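Workshop Tips: Notes for Gripper Owners from the Tarside Open Day

The spring open day at the Tarside workshop was given over to grippers this time, both the motor-driven kind on a bench arm and the hand-held kind that a person squeezes. Most of the questions from visitors were about household materials: bags, trays, cloth, packets, jar lids. The tips below are taken from the demonstration and from the talk at the bench afterward. They apply to small two-finger grippers with parallel linkages, such as those built from the Lilham plans.

Before you grip anything

Wipe the fingertips with a dry cloth, then with rubbing alcohol, and let them dry fully. Skin oil on a flat fingertip costs more grip than most people expect. On the demonstration bench a clean pair of tips held a folded tea towel on 92 of the trials logged that morning. The same pair, handled freely and left unwiped, began to slip before lunch.

Check that the tips meet flat. Close them on a strip of paper and pull. If the paper comes out from one side and stays caught on the other, the tips are out of square. Loosen the mounting screws, close the gripper on a flat piece of scrap, and retighten while it is closed.

Keep bags separate from what is in them. A gripper closes on whatever is between the tips, and with a bag that is often film plus the edge of the contents.
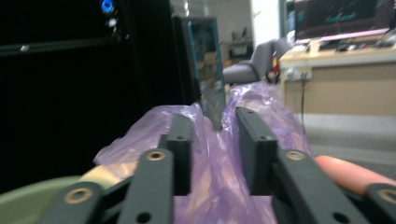 Thin plastic film is the hardest common material to handle, and the Tarside operators spent more of the demonstration on it than on everything else together. Film folds before it resists, so the gripper gives little warning that the hold is poor. Gather enough of it that the tips close on several layers. With the purple bag, the plastic was bunched between and around both fingertips, and a flat grey piece stood up in the gap between them. A hold like that should be tested with a short lift before the bag is carried anywhere. If the film creeps, open the tips fully, move farther down the bag, and close again. Squeezing harder on a creeping hold tends to stretch the film and leaves a thin spot that tears on the next lift.

Do not grip film close to a seam. The seam is stiffer than the rest and holds the tips apart.

Release is a separate problem. Light film clings to the tips by static, mostly in heated rooms in winter. Touching the bag to the table before opening the tips cures most of it. A wipe with a barely damp cloth cures the rest for a short time.

Linkages and bushings

Most wear in a hand-held gripper is at the pivots. Hold one tip still and rock the other. Side play that you can feel at the tip means a worn bushing or a loose pin. Change bushings in pairs, left and right, or the tips will close off center.

Brass bushings want very little oil. Put 2 drops at each pivot, work the gripper open and closed, and wipe off what comes out. Oil that reaches the fingertips will undo the cleaning described above. Plain bronze bushings of the oil-filled type should be left alone.

Clean out the linkage holes with a dry brush after working with cloth or cardboard. Lint packs into them and then works its way to the pivots.

Setting up the bench

Leave clear space on both sides of the gripper for the bars to swing out. Keep fingers off the linkage side while closing, and hold the body from behind where the design allows it.

Use a shallow bin with a rounded rim for bagged items. Sharp rims catch film as it is lifted out.

Route cables down the front or back of the desk and keep them clear of the working side. A cable snagged during a lift will pull the load before it pulls the plug.

Replacement pads

Three kinds were on the table. The McIver silicone pads gave the best hold on film and picked up the most dust. The Boro ribbed pads did well on cloth and cardboard and poorly on bags. Bare tips were acceptable for rigid items only. Cut pads slightly smaller than the tip, with no overhang, and let the adhesive cure overnight before loading it.

The next bench session at Tarside is in April. Bring your own gripper if it has a fault you want looked at, and bring the item it fails on.

Page last revised 3/5/18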